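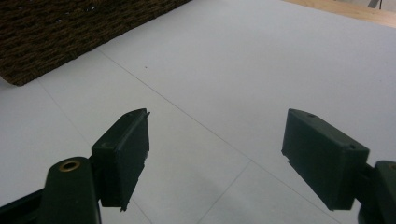

From: list member, Sodine bench group
To: handheld-demos list
Date: 2024-08-07
Subject: Re: Hangers into basket, when does an episode start?

On the start of an episode, the earlier message said:

> We are recording the hanger task with two hand-held grippers and no
> arms. Our operators begin each take wherever their hands happen to be.
> When we replay the trajectories on the Galteo arms, the first second or
> two is often out of reach and the planner rejects the whole take.
> Should we trim in post, or impose a start pose on the operator? Also,
> does anyone record the empty closing of the jaws every time, or only
> when the grippers are first switched on?
>
> We have 70 takes so far and would like to settle this before going
> further.

We impose a start pose. Trimming worked for single-hand tasks, but with two hands the left and right tracks rarely come into the workspace at the same moment, so any cut that suits one side throws away useful motion on the other.

Our rule is that both grippers are held still over the table, jaws open, for 20 frames before the operator moves. The logger checks this and beeps if either side drifted. Operators pick it up quickly. The hold is kept in the raw file and dropped by the export script, so you can change your mind later.

On the jaw calibration: once per session, plus once after any finger change. We did it on every take until March and the values hardly moved. If your jaw width comes from the motor encoder you may get away with less. If it comes from markers seen by a camera, as ours did at first, I would keep doing it at the start of each session at least.

Some points on hangers in particular, which gave us more trouble than the cloth tasks did.

Thin wire is hard for the width signal. A closed jaw on a wire hanger and a closed jaw on nothing read almost the same, and a policy trained on width alone will happily carry air to the basket. We label grasp success by hand from the video. 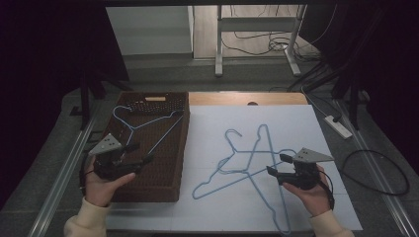
Overlapping hangers need a convention. If two are crossed, the operator should always lift the one on top, and should free the hook before moving sideways. Before we wrote that down, we had one operator pulling from the long bar and another from the neck, and the policy averaged the two into something that did neither. Mixed strategies are fine in a set of 2,000 takes. In a set of 70 they are not.

Decide what the idle hand does. We park it over the basket. If it wanders, the model learns the wandering.

Release height matters as well. Ask for the jaws to open below the rim of the basket. Dropping from above looks fine in the video, but hooks catch on the rim when the arms repeat it at their own speed.

As for your rejected takes, I would not delete them yet. The Prirnarus converter has an option to shift the base frame per episode, and it recovered nearly 10 of ours that had looked hopeless. It shifts both arms together, so it will not help if only one side is out of reach. The option is off by default and the manual has it under export, not under calibration.

One question back. Are you running the Mac Carthaigh time sync or plain host timestamps? We see a constant offset between left and right with host timestamps. It doesn't show in single-hand work, but it does in handovers, and I would like to know if it is our hub or the driver.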